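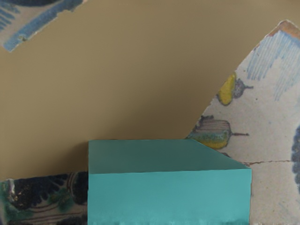
Folie 1, Begrüßung. Guten Abend zusammen, schön, dass ihr da seid! Ich rede heute über Farbe an der Wand, genauer über Kalkfarbe in alten Treppenhäusern, und ich muss mich bremsen, sonst sitzen wir um Mitternacht noch hier. Gleich zum Einstieg die Frage ins Publikum: Wie viele Türkistöne seht ihr an dem Block auf der Leinwand? (Warten, Leute reden lassen.) Die Oberseite geht ins Grünliche und ist etwas dunkler, die Vorderseite ist heller, fast Aqua. Genau so geht es uns im Treppenhaus, wo dieselbe Farbe an der Laibung ganz anders wirkt als auf der Wand daneben! Deshalb niemals nur ein Probefeld anlegen.

Folie 2, das Haus in Biltach. Kurz erzählen, wie Leonilde Leitão uns angerufen hat. 14 Schichten unter der Raufaser, und ganz unten ein Blaugrün, bei dem ich fast von der Leiter gefallen wäre. Freilegungstreppe herumgeben, Probestück bitte nur am Rand anfassen!

Folie 3, Material. Sumpfkalk, Wasser, Pigment. Mehr braucht es im Grunde nicht, und trotzdem kann man sich wochenlang damit beschäftigen (ich spreche aus Erfahrung). Pigmente müssen kalkecht sein, also Finger weg von Preußischblau, das wird braun. Chromoxidhydratgrün geht wunderbar. Pigment über Nacht einsumpfen. Höchstens 5 Prozent Pigment, sonst kreidet der Anstrich. Joaquim Mota nimmt noch einen Schuss Leinölfirnis dazu, darüber streiten wir seit August. Falls er im Saal sitzt: kurz zu Wort kommen lassen, aber wirklich kurz.

Folie 4, Auftrag. Vornässen! Dünn streichen, im Kreuzgang, lieber eine Lage mehr. Frisch sieht Kalkfarbe glasig und viel zu dunkel aus, da bekommt jeder beim ersten Mal Panik. Einfach liegen lassen, sie hellt beim Trocknen stark auf. Bürste vorführen, Eimer steht links vom Pult.

Folie 5, Fragen. Nach den Kosten wird sicher gefragt: Material fürs ganze Treppenhaus 80 Euro, Gerüst extra. Rezeptblatt liegt am Ausgang. Dank an Glória Morais für die Schichtproben. Beamer vor dem Abbau abkühlen lassen, Schlüssel zurück an Rodrigo Sampaio.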